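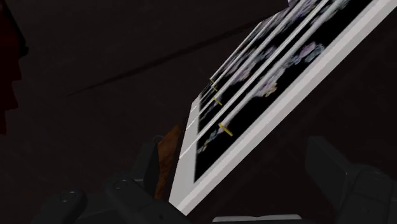 Club Wiki > Student Competitions > Simulation > Drudumness

Main page Random Recent changes Talk Log in

Drudumness

Drudumness is a yearly student competition in simulated robot manipulation, run from Brurnport and open to high school and community college clubs. Entrants write software that controls a two-fingered gripper in a shared simulator, Geum, and are scored on how well it handles household objects that were modeled by other students, often in a hurry. No physical robot is used at any stage. A real gripper was budgeted for in the first year and the money went to the electric bill.

The name comes from the file in which the first set of rules was saved. Several attempts have been made to give it a meaning after the fact, including a backronym so strained that the organizers took it off the website within a week.

Contents: Origins, Format, Object library, Scoring, The Gulerberg entries, Criticism, See also

Origins

The competition grew out of an after-school robotics class taught in Brurnport by Sólveig Mikkelsen, a former elevator technician. The class had one working arm, shared by everyone, and it spent most of its first term being fixed. Mikkelsen moved the coursework into simulation so that students could break things at the same time instead of taking turns. Geum, the simulator, was written over one winter by two of her students, Cleiton Prado and Na-rae Joo, and is named after a garden plant on the windowsill of the computer room.

The first contest was internal and had 11 entries, of which four ran. Mikkelsen declared it a success in the school newsletter. Clubs from outside Brurnport were let in the following November.

Format

Teams receive the gripper model, a set of practice scenes and a manual that Prado has been meaning to update. They then have six weeks to submit a controller. On contest day each controller is run on scenes the team has not seen before, with no one allowed to touch the keyboard. Team members may watch. Many choose not to.

A scene consists of a surface, a target object and an assortment of clutter. The gripper starts above the surface and must close on the target, lift it, and set it down in a marked zone. Camera views are taken from the gripper itself, so the fingers take up the lower corners of most pictures and the target is often seen from a steep and unflattering angle. New teams tend to spend their first two weeks teaching their software that the fingers are not the target.

Practice runs are unlimited. The contest run is one attempt per scene, a rule Mikkelsen has defended every year against the same petition.

Object library

Geum's object library is built by the entrants. Each club must contribute at least one model per season, and models are never removed, a policy that has given the library its particular character. It stood at 152 objects at the last published count. These include a large number of mugs, nine separate staplers, a trombone that cannot be picked up by any known method, and a good deal of furniture.

The furniture is a scale problem that turned into a tradition. An early contributor exported a chest of drawers in the wrong units, and it arrived in the simulator small enough to be pinched between two fingers. The organizers fixed the importer but kept the chest, and clubs have been submitting miniature furniture on purpose ever since. Pieces with dark floral panels and pale trim have proved popular with modelers and unpopular with programmers: the flowers confuse any detector that goes looking for edges, and the trim supplies it with plenty of edges in places where there is nothing useful to grip. The manual's advice on the subject is "try the short side."

Scoring

Each scene is worth up to 20 points, split between grasp, lift and placement. Points are taken off for moving the clutter. A dropped object scores for the grasp but not the lift, and an object launched out of the scene scores nothing, though it is usually replayed several times for the audience.

Ties are broken by the length of the submitted code, shortest first. Asmaa Lahlou, who has judged since the contest opened to outside clubs, introduced the tie-break after reading a controller that contained the same 700 lines twice. The second copy turned out to be the one that worked.

The Gulerberg entries

The club from Gulerberg has entered more often than any other and has won once, a ratio its members list on their T-shirts. Its early controllers, written under team captain Eun-ji Moon, were known for extreme caution. One approached its target so slowly that the scene timed out with the gripper still on its way down, and it placed third, the other teams having hit something.

Moon's later work took the opposite line. The winning controller skipped most of the planning stage, rotated the fingers to match the longest straight line it could find, and closed them. This did very well on furniture. On mugs it was hopeless, and the draw that year contained only one mug.

Moon now helps with the beginners' class in Brurnport, where the winning code is handed out as an exercise in what to fix first.

Criticism

The usual complaint is that skills learned in Geum do not carry over to real machines. Friction in the simulator is generous, and objects may pass slightly through each other when pushed hard. Joo has answered that the same students would otherwise be waiting for a turn on the arm, and that the friction will be fixed in the next release. It has been fixed in the next release for several releases.

A smaller group objects to the library policy, and in particular to the trombone. A motion to retire it was put to the clubs by email and failed. Gulerberg has since submitted a second one.

See also

Geum (simulator)
Brurnport after-school robotics class
List of objects in the Geum library
Staplers, dispute over

Shares: 11 Comments: 2

Previous: Drop test Next: Dry run Back to top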